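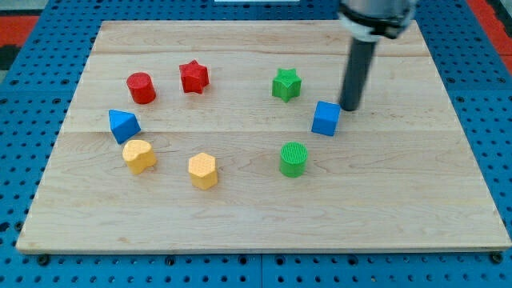
February 3, 2025. Production office, Natel lot. The casting period for the second season of Vostlow closed at noon, and I record the position for the series diary as the network requires. A total of 263 complete applications were received, of which 64 have been passed to the interview stage. The panel also settled the outstanding question of the opening immunity challenge. Contestants will be given a set of colourful plastic shape blocks, eight to a pale wooden board, and must reproduce from memory an arrangement shown to them once. The rough ring is the arrangement I favour for the first round, as it offers no straight edge from which to begin. Loretta Van Dusen, as executive producer, prefers a grid and has asked that both be tested with the stand-in cast before a decision is entered.

The remainder of the morning was given to the elimination format. Under last season's rules a tied vote was resolved by the previous week's winner, and the audience correspondence on this point was almost uniformly unfavourable. It is now proposed that a tie be returned to the full house for a second ballot, with the two nominees excluded. Should that ballot also be tied, the matter will go to a short challenge held the same evening. Legal has reviewed the wording and requests that "same evening" be defined. I have suggested "prior to the close of the recording session" and await a reply.

Abernathy delivered revised drawings for the house. The kitchen has been moved to the north wall, the confessional room has gained a second door, and the colour of the lounge remains unresolved. Their office was reminded that grey was ruled out in the autumn on the advice of the lighting department. Cabling for the additional microphones is to be priced separately.

The season will run to 11 episodes, with the cast in residence for 28 days. Premiere is still planned for May. Zutine has confirmed its sponsorship of the weekly luxury prize but has not yet returned the signed schedule, and the host's contract is likewise outstanding. I have written to both.

Ms. Van Dusen asked that the reunion programme be discussed at the next production meeting. I noted my own view that it should be recorded without a studio audience, and she noted hers to the contrary. Left the lot at half past seven. Interview call sheets to be checked first thing tomorrow.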